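Costache build, thread 4. Where I left off in June: arm mounted, hand wired, nothing picking reliably. Working in the shared unit at Trostutwood again, evenings only.

Task is unchanged. Reach up to a shelf, get the fingers round the lower edge of a long thin part, lift it clear. Flat parts lying on a flat deck are the worst case for this hand.

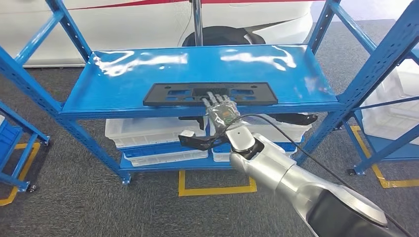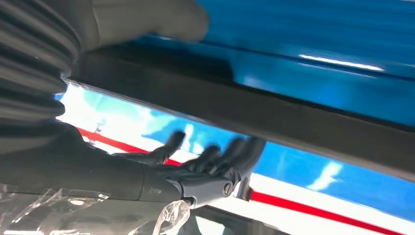
Reply from Dong-hyun Jin: have you tried coming in from the front with the palm lower and letting the fingertips do the hooking? Mine kept pushing the part backwards until I dropped the wrist.

Yes, and I think that is the right direction. My approach height was set from the shelf deck. It should be set from the front lip of the part. Two different numbers, and I had been treating them as one.

Changed that last night. The wrist now comes in 20 mm below the lip, stops, then rises with the fingers half closed. Before that it came in level and closed at the end of the move.

Finger closing speed is down to 85 per cent of the old value. It could go lower. The little finger lags the others when all four close together and I would sooner slow the set than tune one channel by itself.

Second problem is the deck. Glossy paint, strip lights overhead. The depth reading falls apart wherever a reflection sits, and the reflections move when the head moves. A black part on a shiny deck gives you good contrast in colour and rubbish in depth.

Current workaround: find the outline in the colour image, fit a long rectangle to it, take the deck height from a fixed value I measured with a rule. Crude. It assumes the shelf has not been shifted, so the casters stay locked and I check position against the floor tape before each session.

Deok-su Tak asked about the planner. It is Jalevow, the old branch, with my own limits file. The newer branch wants a different joint order and I have not had the patience to convert everything.

Cable routing. The run off the wrist is too long. With the elbow bent it hangs well below the forearm and I do not want it near the lower shelf. Shorter cable ordered from Skundadville, right-angle plug this time. Until it arrives the elbow is limited in software.

Things still on the list: wrist camera exposure (fingers smear badly when they move, so I can't use it to judge contact), a proper reading for motor current on the thumb, and a stop condition that isn't a timer.

On the timer: at present the hand closes, waits 2 seconds, then lifts whatever it has or hasn't got. Current threshold would be better. The readings I have are noisy enough that I'd be picking a number out of the air.

Someone asked if the limits file is available. It will be once I have taken out the paths and the swearing. It is specific to this shelf height, so expect to change most of it.

Next session is cable and exposure. No changes to the approach until those are finished, otherwise I won't know which one did what.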